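# Stordale evaluation kit: three months of testing policies in simulation

Our lab had been looking for a cheaper way to compare manipulation policies before giving them time on the real arm. Stordale is a paid package that does this in simulation. It supplies rebuilt tabletop scenes, a matched arm model, a scoring script and a short manual. I have used it since June on two of our own policies, and this review covers the results as well as the software.

The method behind it is simple enough. You run a policy in a simulated copy of your setup, score each attempt, and use the success rates to rank one policy against another. The simulated score does not need to equal the real one. It needs to put the policies in the same order. The manual says this clearly on its second page, and I wish more papers did.

Installation took most of a Monday. The scene files downloaded without trouble, but the arm's joint limits have to be entered by hand if you use a controller other than the default one. There is a sample file to copy from. One of the field names in it is out of date, and the error message doesn't tell you which.

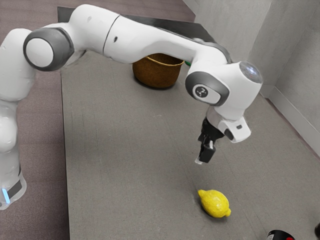
Scoring is the part I spent longest on. Stordale gives each attempt a mark for reaching, a mark for grasping and a mark for placing, and it saves a rendered still whenever the distance from fingertip to target stops shrinking for a set time. I found these stills more useful than the totals. With the gripper pointing down, but the fingertip still up and slightly to the left of the lemon, you can compare the gap with the logged target and see whether the policy's error is in height, sideways position or both. Success rate alone hides that. The stills are stored with the joint angles, so a bad attempt can be reloaded and run again from the same pose.

I ran 444 attempts in total, split evenly between our older policy, Demis, and the newer one, Rahimi. Demis was trained on 263 demonstrations. Rahimi used the same set plus 3,538 short clips without action labels. In simulation Rahimi came out ahead on reaching and grasping, and level on placing. On the real arm the order was the same for the first two. For placing, Demis was slightly better, though the difference was small and I would not build an argument on it.

The rendering is good. Shadows fall properly under objects, and surfaces have some grain to them, which matters if your policy was trained on real camera footage. I tried replacing the tabletop with a flat grey one and both policies got worse, Demis by more. The kit has a setting for this test and it is worth using.

Contact is weaker. Round objects slide out of the fingers more easily than they do on our bench, and changing the friction value only moved the problem to box-shaped ones. The makers suggest tuning each object separately. That works but it is slow, and it makes me less sure of any result that depends on a firm grip.

I also tried Tirham, which is free and covers much of the same ground. It runs faster and its contact model seemed better to me, but its scenes look plainer and you have to write your own scoring.

Support was fair. I sent two questions and had a proper answer to one of them.

I would give Stordale 4 out of 5 for ranking policies on reaching and grasping, and 3 for placing. We have renewed the licence for another term and will keep checking the placing scores on the real arm.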